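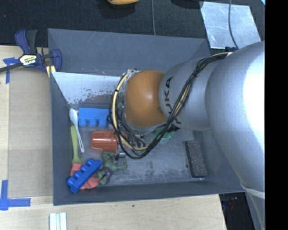 Every house I've ever lived in has had a junk drawer, and every one of them got so full it wouldn't shut. Mine had been bad since September, when we moved the kitchen stuff around and I told myself I'd sort it later. What finally got me going was switching from a drawer to a bin. I mean one big, deep gray bin, the kind with slanted walls, where toy blocks and a white plastic spoon and a kitchen thing with a lime-green handle can all lie on the bottom together until sorting day. It doesn't have to be pretty. A floor that's scratched and cloudy from years of use is fine by me, and you'll worry less about tossing things in.

So this is how I do it now. All week long, anything I find in the wrong place goes in the bin. Blocks under the couch, a spatula in the bathroom (don't ask), rubber bands, the lid to something. I don't stop to put it away. On Saturday morning I set a timer for 30 minutes and empty the whole thing.

Take out the big stuff first. Long handles go in one pile, because they're what tangles everything else up, and once they're gone you can see what you've got. Then toys. Then whatever's left, which in my house is mostly pens and hair clips.

Wash before you put away! I skipped this for ages and ended up with fuzz in the spoon crock. Plastic spoons, spatulas and plastic blocks can all go in the same sink of warm water with a squirt of dish soap. Do the spoons first and the blocks last. Swish the blocks around, rinse, and lay them stud side down on a towel so the water runs out of the hollow part. If you set them the other way up they'll hold a little puddle until Tuesday. I put small ones in a mesh laundry bag so they don't go down the drain.

For brushes with colored heads, look at the bristles before you decide. If they're splayed out flat, that brush is done with dishes, but it's still great for grout, muddy shoes, and the track of a sliding door. I wrap a piece of tape around the handle so it doesn't sneak back to the sink. Silicone spatulas that feel greasy even after washing come clean with a paste of baking soda and water - rub it on, leave it while you do something else, rinse.

Now the bin itself. Mine gets reddish-brown marks down the sides that I used to think were permanent. My neighbor Gualtiero Grasso told me to try a damp melamine sponge, and most of it came off with 2 passes. The scratches stay, and I've made my peace with that. Let it dry upside down outside if you can.

A few people have asked where to get a bin this deep. I found mine at Sanna, the restaurant supply place, on the clearance shelf in back. Sturdier than the decorative ones, and no handles to snap off. Skip the ones with a lid. Once there's a lid on it, stuff gets piled on top and then you've got two messes.

Last thing, if you have kids: let them fish out their own toys before the timer starts. Mine get to keep whatever they can find and put away, and the rest goes up on the closet shelf until next Saturday.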